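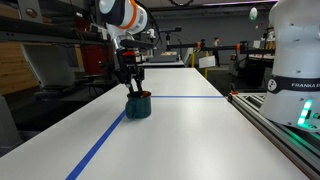
Is the Zinico gripper better than the one we already have?

For most of what we do, I doubt it. The sales sheet says it grips anything up to 5 kg. We gave it 170 picks on small soft parts and it dropped 25 of them. Our old two-finger gripper dropped fewer on the same parts, and it's already paid for.

Didn't Stalliretti get much better numbers?

They did, on a bare table with every part facing the same way. Ask them to try picking out of a cup. Ketill Lauritsen sent them our part list in March and we're still waiting.

Does picking from a cup matter that much?

It does to us. The fingers have to go in without pushing the walls around, and a soft cup gives way where a rigid one doesn't. Wide fingertips look great in the brochure and then hit the rim.

What does it cost?

2,180 for the gripper. The adapter flange and the cable are extra – ask for both in writing before you order.

Can I run it from the controller I've got?

Maybe. Ditte Thoroddsen got it talking to ours after swapping the driver twice. The manual covers an older version and the page on force limits is plain wrong.

Do I need a wrist camera?

Try without one first. Tymofii Prokopenko disagrees with me and thinks a fixed camera loses the part as soon as the fingers go in. He may be right for deep cups. I'd still want to see both run on the same day with the same lighting.

Can I borrow the test parts?

Yes, write to Kári Bundgaard at Gimham. Please send them back in the same bag – two sets are still missing.

Last changed 4 November 2021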